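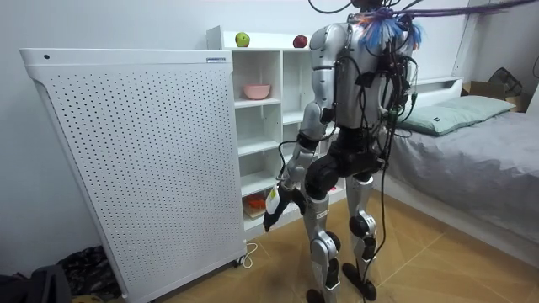

机器人出故障的时候,最有意思的问题往往藏在最不起眼的地方。前面几章我们讨论了运动学、轨迹规划和抓取力控制,那些内容漂亮、干净,公式写在纸上就能推下去。从第六章开始,我们要走进另一片天地:信号断了怎么办?数据旧了怎么办?手臂以为自己在那里,其实早已不在那里,又怎么办?先留意人形机器人背上的走线吧,肩部那一大束蓝色和紫色的电缆,再加上向上方伸出去的长长的黑色线缆,还有从两腿之间一直垂到地面的几根。关节每转动一次,附近的线就可能跟着弯一次,接头就可能跟着受一次力。教科书里的方框图喜欢用一根细箭头代表“反馈信号”,可现实中的这根箭头有重量、有弯曲半径,还有会松动的插头!本章要讲的故障,就从这根箭头说起。

Zirnel 教材编写组
6月

第六章 反馈中断与安全停机

6.1 一次“看起来很正常”的故障

我们用一个贯穿全章的案例来引入,下文称为 Virno 案例。任务非常简单:机械手从搁架顶面取起一只水果,移动一段距离,再放回去。同样的动作重复了664次,其中有6次出现异常。说它异常,是指手指到达的位置与指令不符,有时把水果推开,有时在还没有完全合拢时就开始抬升。其余各次都顺利完成,曲线光滑得让人忍不住想贴到墙上。

这6次异常有一个共同点,也是我们特别喜欢拿它来教学的原因:控制器一次也没有报警。翻开日志,每个关节的读数都在允许范围内,电流没有尖峰,温度没有越限。如果只看故障代码,你会得出“一切正常”的结论,然后去怀疑水果太滑、搁架没放平,或者视觉定位出了偏差。当时的调试人员也确实依次查了这几项,花掉了整整一个下午,一无所获。

转机来自一张很不起眼的图。有人把腕关节角度的原始读数按采样点逐个画了出来,没有做任何平滑处理,于是看到了几段笔直的水平线。手臂正在运动,角度读数却一动不动,最长的一段持续了208毫秒,随后又跳回到合理的数值上。读数的大小完全可信,可它是旧的!

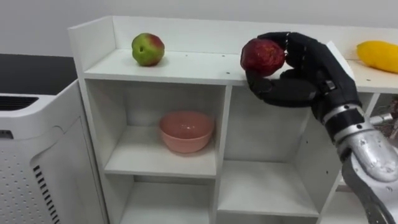
抓取水果一类的动作对旧数据格外敏感。手接近物体时,每一小段行程都要靠当前的位置反馈来修正;一旦反馈停在过去的某个时刻,控制器算出的误差也就停在那个时刻。积分环节会继续累加这个并不存在的误差,等读数恢复,积累下来的控制量便一下子释放出来,手腕随之猛地一动。对于一只苹果,这不过是滚走或者磕伤;换成人的手指,后果就严重得多了。

沿着这条线索往下查,原因很快就找到了。腕部附近的一个电缆接头在某个特定姿态下会受到侧向拉力,内部触点短暂分离。通信模块收不到新数据,便按照出厂设置继续转发上一次的有效值,这种做法通常叫作“保持末值”。设计者的初衷很好:偶尔丢一个数据包时,保持末值能让运动更平顺。可是设置里没有限制保持的时间,于是一个体贴的小功能,就这样把断线伪装成了静止。

6.2 三个时间,一道防线

要把这类故障挡在门外,先得学会区分三个时间。第一个是采样时刻,即传感器真正测到这个数值的时刻。第二个是到达时刻,即控制器收到它的时刻。第三个是使用时刻,即控制律把它代入计算的时刻。许多系统只记录到达时刻,而在 Virno 案例里,通信模块一直在准时转发数据,到达时刻整齐极了,看不出任何破绽。只有让采样时刻随数据一起传送,我们才能算出数据的“年龄”:

数据年龄 = 使用时刻 − 采样时刻

这个式子简单得几乎不像公式,但请务必喜欢上它,本章后面的大部分内容都建立在它上面。有了数据年龄,就可以规定一个上限。年龄超过上限,控制器便不再相信这个读数,转入受控减速,然后停机。上限怎么取,要看手臂的运动速度、允许的位置误差以及制动距离,6.4节会给出完整的推导。

如果硬件不支持时间戳,也有替代办法。最常用的是递增计数器:传感器每完成一次测量就把计数加一,连同读数一起发出。控制器只要发现连续2个周期计数没有变化,就可以判定数据没有更新。请注意,判断的依据是计数,读数本身不变并不能说明问题,因为手臂静止时,读数本来就应该不变。初学者编写检测程序时很容易在这里栽跟头,结果手臂一停下来就报故障。
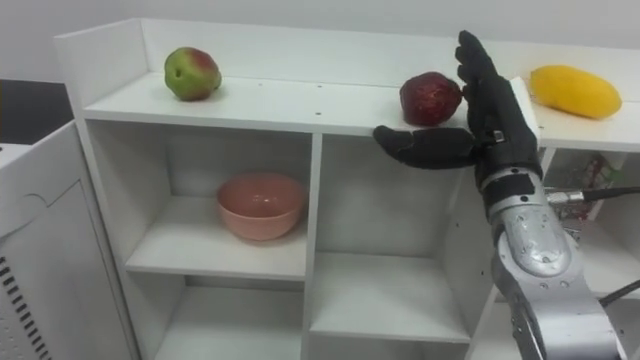 图6-1 拇指与并拢上伸的四指张开,红苹果就在手的旁边。前臂侧面、手腕下方的接头处引出一根细黑线。

6.3 姿态、线缆与可重复的故障

间歇性故障让人头疼,是由于它总在你盯着看的时候消失。可是只要把它和姿态联系起来,局面就大不一样了。线缆受到的拉力取决于各关节的角度,手抬得高一些、前臂多转一点,接头处的受力方向就会改变。所以在排查时,除了记录“什么时候出错”,还要记录“出错时手臂是什么姿态”。把异常点画到关节空间里,如果它们聚成一团,你几乎可以带着手电筒直接走到那个接头跟前去。

我们建议按下面的次序动手。先断开动力电源,确认手臂已可靠支撑,再检查接头的锁紧状态和线缆的固定点;随后在低速模式下让手臂缓慢经过可疑姿态,同时观察计数器;最后才恢复正常速度。检查期间,人应当站在手臂的活动范围之外,急停按钮放在随手可及之处。轻轻拨动线缆看读数跳不跳,是一个流传很广的土办法,它确实有效,但绝不能在手臂带电使能时去做。刚才讲过,读数恢复的那一瞬间,手腕可能会猛地一动。

Virno 案例的最终处理包括两部分。机械方面,重新布置了腕部线缆,在接头前后各加一个固定点,使拉力不再直接作用在触点上。软件方面,给“保持末值”加上了时间上限,并在恢复通信时先清零积分项,再平稳地重新接管。两者缺一不可:只修线缆,下一个松动的接头还会骗过控制器;只改软件,手臂倒是安全了,却会隔三岔五地停在半路上。

阅读后面各节之前,请先翻出第四章的积分控制器,在仿真中把位置反馈冻结一小段时间,再放开,看看输出曲线会变成什么样子。冻结的时长可以从很短开始,逐次加长,每次都把曲线保存下来,6.4节推导年龄上限时要用到它们。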